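Tetitz Collection Rules and Data Card

Read this before you pick up a gripper. If you have already picked one up, put it down, read this, and then check whether your recording is still running. It usually is.

Tetitz is a set of hand-held gripper demonstrations with soft, awkward household objects. The current release has 2231 episodes, of which 1114 passed review under the Desjardins checklist. The remainder are kept in a folder called rejected, which is the most educational part of the release and gets the fewest downloads.
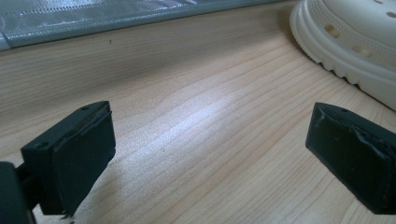

J. Tridov

Scope

The footwear subset covers one grasp: jaws either side of a rim, close, hold. Laces, buckles and pairs are out of scope. So is wearing the shoe, a clause we added in August and would rather not discuss.

Rules for operators

1. Start open. Every episode begins with both fingers in view and nothing between them. An episode that opens mid-grasp teaches a policy that shoes arrive pre-held.

2. Approach at the speed you would use to pick up somebody else's coffee. Reviewers have seen the fast version.

3. Don't steady the object with your other hand. The robot at the far end of this pipeline won't have your other hand.

4. Leave the glare alone. Glossy timber under a ceiling light is a colour and exposure problem the model is supposed to meet. Do not drape a tea towel over it. Do not drape yourself over it either.

5. Check the pads at the start of each batch of 10. Lifted corners and wrinkles get noted under pad_condition. Use the words on the list (good, worn, lifting, replace). "Bit manky" has been entered often enough that the parser now accepts it as worn, but please don't take that as encouragement.

6. Episodes are capped at 200 frames in this subset. If you need more, you are dithering, and the label for that is hesitation. 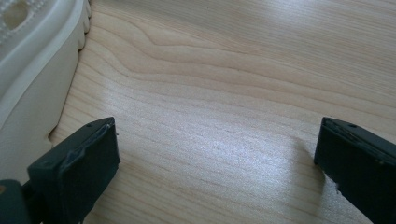
Fig. 2. Fingers open, clog-like object on the tabletop, glare left as found (rules 1 and 4).

Labelling

Each episode carries four fields: object, phase, pad_condition and outcome.

object takes a plain name. Clog is fine. "Foam footwear item, casual" was proposed at the Flovville workshop and defeated.

phase is one of open, approach, contact, hold, release. Contact starts at the first frame where a pad touches the object. Annotators who can't agree on that frame take the later one and get on with their lives.

outcome is marked from the whole episode. You can't judge a grasp from a still, however confident the still looks. A rim between two jaws is labelled contact or hold, and success waits until the object has been lifted and put back without drama.

Retakes

You may retake for a dead battery, a blocked lens or a fire alarm. You may not retake because the first attempt was ugly. Ugly attempts go in with outcome set to fail and a note in the comments field, spelled however you like. A dataset with no failures in it was collected by liars, or by the marketing department. 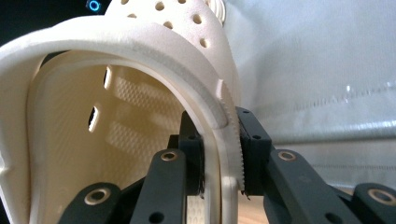

Maintained by the Desjardins Grasping Group, Flovville

Known limitations

Light-coloured footwear is over-represented. Anyone training on this subset alone should expect a model with firm opinions about cream foam and none about boots.

Rim grasps dominate. Toe grasps and whole-sole grasps were in the original plan, then the plan met the width of the gripper.

Background clutter is unscripted. We tidy away anything with a name or address on it and leave the rest, so expect odds and ends at the margins.

Don't use outcome as a benchmark score. It measures our operators at least as much as it measures anything else, and some of them were recording before breakfast.

Changes

Pad vocabulary cut to four terms. Hesitation label added. Rule 3 moved up from rule 6 after a review of who was reading as far as rule 6.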